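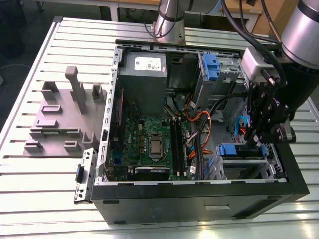

Calculer son propre indice des prix à la maison

Tous les mois c'est pareil, le chiffre officiel de l'inflation tombe, je l'entends à la radio en faisant mon café et je me dis « ah bon, chez moi ça n'a pas cette tête-là ». J'ai râlé comme ça un bon moment, et puis un mois de janvier un peu pluvieux je me suis fait mon indice à moi, dans un tableur tout bête. Il tourne toujours ! Je vous montre comment je m'y prends, avec les bidouilles et les erreurs comprises.

Prévoyez une soirée pour la mise en place, ensuite une petite demi-heure par mois. Il vous faut vos relevés bancaires, quelques tickets de caisse et un tableur, n'importe lequel.

Étape 1 : sortir les dépenses

Je télécharge mes relevés Umon au format CSV (menu Comptes, puis Exporter, c'est bien caché). Si votre banque ne propose que du PDF, recopiez à la main les deux ou trois derniers mois, c'est pénible mais ça suffit pour démarrer. J'ai aussi testé Zosari, qui trie les opérations par catégorie tout seul. Pratique, sauf qu'il me rangeait le vétérinaire dans « Loisirs » et qu'il fallait tout repasser derrière. Je l'ai gardé pour les graphiques, pas pour le tri.

Ensuite, je regroupe. De mon côté j'ai 8 familles : alimentation, logement, énergie, transports, santé, télécoms et équipement, habillement, sorties. N'en faites pas vingt, vous n'aurez jamais le courage de les tenir à jour. Les virements vers un livret, les remboursements entre amis et les impôts restent dehors, ce ne sont pas des prix à la consommation.

Étape 2 : choisir le panier

Le panier, c'est la liste des choses précises dont vous allez relever le prix. Le mien compte 50 lignes. Chaque ligne doit être assez détaillée pour que vous retrouviez le même article le mois suivant : « pâtes » ne veut rien dire, « coquillettes, paquet d'un kilo, premier prix, Truler » c'est bon. Notez la marque, le poids et le magasin. Le poids surtout ! Un paquet de biscuits qui maigrit discrètement à prix constant, c'est une hausse, et on la rate à tous les coups si on n'a écrit que le prix affiché. Je mets donc une colonne prix au kilo ou au litre partout où c'est possible.

Pour les fruits et légumes, je prends deux ou trois produits que j'achète toute l'année (oignons, carottes, bananes) et je laisse tomber les fraises. Les saisonniers font des bonds énormes et vous passez votre temps à boucher des trous dans le tableau. Mes épices et mon riz viennent de chez Siddiqui, l'épicerie en bas de la rue, et je relève les prix là-bas directement sur mon téléphone en faisant la queue. 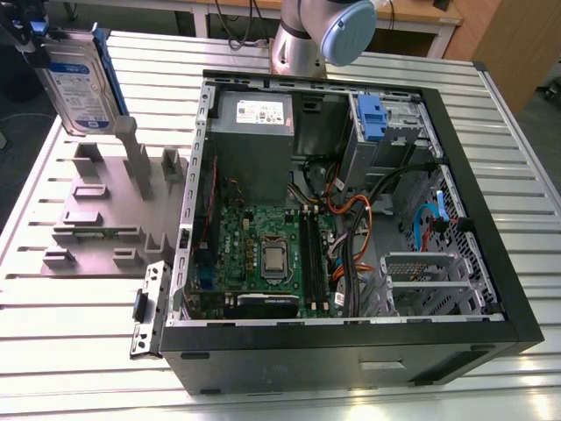
Tour de bureau couchée sur le côté, panneau latéral retiré.

Étape 3 : fixer les quantités et la base

C'est là que se joue tout le calcul, alors allez-y tranquillement. Pour chaque ligne du panier, inscrivez la quantité que vous consommez dans un mois normal : deux kilos de riz, un abonnement de téléphone, quatre pleins, et ainsi de suite. Ces quantités, vous n'y touchez plus de l'année. Si vous les modifiez en route, vous mesurez vos habitudes en même temps que les prix et le résultat ne veut plus rien dire (j'ai fait la faute le premier été, à cause des glaces).

Multipliez chaque prix par sa quantité, additionnez, et vous avez le coût du panier. Ma partie courses alimentaires donnait 290 euros en janvier. Ce mois-là devient la base, qui vaut cent. Les mois suivants, même opération avec les nouveaux prix :

indice = coût du panier ce mois-ci / coût du panier en janvier x 100

Pour les courses, j'étais à 107 à la fin de l'année, donc sept pour cent de hausse sur les douze mois. Faites l'exercice famille par famille et aussi pour le total, c'est souvent dans l'écart entre les deux qu'on comprend d'où vient la douleur. Pour moi c'était l'huile d'olive et l'assurance auto, pas du tout le pain que j'accusais depuis des mois.

Les économistes appellent ça un indice de Laspeyres, si vous voulez creuser. Il a un défaut connu : comme les quantités sont figées, il ignore que vous passez au poulet quand le bœuf s'envole, et il a tendance à exagérer un peu la hausse. Je vis très bien avec.

Étape 4 : les dépenses irrégulières

L'assurance payée une fois l'an, la chaudière, les lunettes... Je divise le montant annuel par douze et je garde ce douzième comme une ligne ordinaire du panier. Quand la nouvelle facture arrive, je change le prix à partir de ce mois-là, sans revenir en arrière. Pour le loyer, aucun problème. Si vous remboursez un crédit, laissez la mensualité de côté et mettez les charges, l'entretien et la taxe éventuelle.

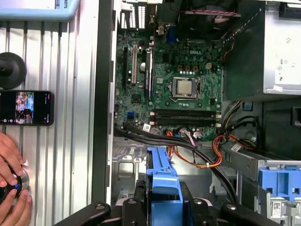

Les produits qui changent de qualité sont la vraie plaie de tout indice des prix, y compris ceux des professionnels. Le riz de cette année ressemble au riz de l'an dernier, d'accord, mais l'électronique ? Dans ma famille « télécoms et équipement », l'ordinateur m'a donné du fil à retordre. Regardez l'intérieur de cette tour Dell : un port VGA bleu, un slot PCI beige entre deux noirs, deux emplacements de mémoire. Si je compare son prix d'achat neuf à celui d'une machine vendue aujourd'hui, avec une autre connectique et bien plus de mémoire, je ne compare plus la même chose, même si les deux s'appellent « ordinateur de bureau » dans mon tableur. Les instituts statistiques ont des méthodes costaudes pour estimer la part du prix due à la qualité. À la maison, je fais du chaînage : le mois où je remplace un modèle, je relève si possible l'ancien et le nouveau en même temps, je considère que l'écart entre les deux est de la qualité, et je ne fais évoluer l'indice qu'avec les variations du nouveau à partir de là. Si l'ancien n'est plus en vente, je laisse l'indice de la ligne inchangé pour le mois et je repars.

Étape 5 : relever tous les mois

Choisissez un moment fixe. Moi c'est le milieu du mois, plutôt vers 18 h en sortant du boulot, avec la liste imprimée. Un article manque en rayon ? Je reconduis le prix précédent et je colorie la case en orange. Deux mois orange d'affilée, je le remplace, avec le même chaînage que pour l'ordinateur. Les promos, je les compte seulement si tout le monde y a droit, pas les bons de la carte Truler.

En janvier, je refais les quantités à partir des relevés de l'année écoulée et je raccroche la nouvelle série à l'ancienne : je multiplie le nouvel indice par le dernier niveau de l'ancien, puis je divise par cent. Gardez l'ancien onglet, vous serez bien contents de le retrouver le jour où une formule part en vrille.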